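Section 4. Setting Up the Wonard Medication Reminder for a Parent or Client

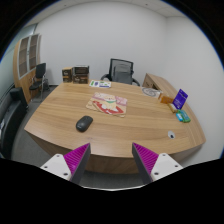 This section applies to the Wonard home unit, model 2510, when it is installed by a family member or a home care aide. Complete Section 3 (Power and Network) before you begin.

1. Press and hold the Menu key until the display reads SETUP.

2. Enter the installer code 3746. The code can be changed later under Security.

3. Select Care Recipient and enter the name as it appears on the pharmacy label.

4. Add each medication separately. Enter the dose, the time of day and whether it is taken with food.

Note: Up to four reminder times may be set per medication. For a more complex schedule, contact the Brondia support desk and request form 2273.

5. Select Contacts and enter at least one person who can be reached by phone during the day. This person receives an alert when a reminder is not confirmed.

6. Set the reminder volume. Users with hearing loss should also turn on the flashing light.

7. Press Test. The reminder should sound and the first contact should receive a message.

Caution: The unit does not dispense medication and does not check for drug interactions. Confirm the full list with a pharmacist or physician before saving - including vitamins and over-the-counter products.

Caution: Do not use the unit as the only safeguard for a person with advanced memory loss.

8. Press Save. Print the schedule and leave a copy with the care plan.

Review the schedule after every hospital stay or change in prescription. To pair the unit with a Vanberg door sensor, see Section 5.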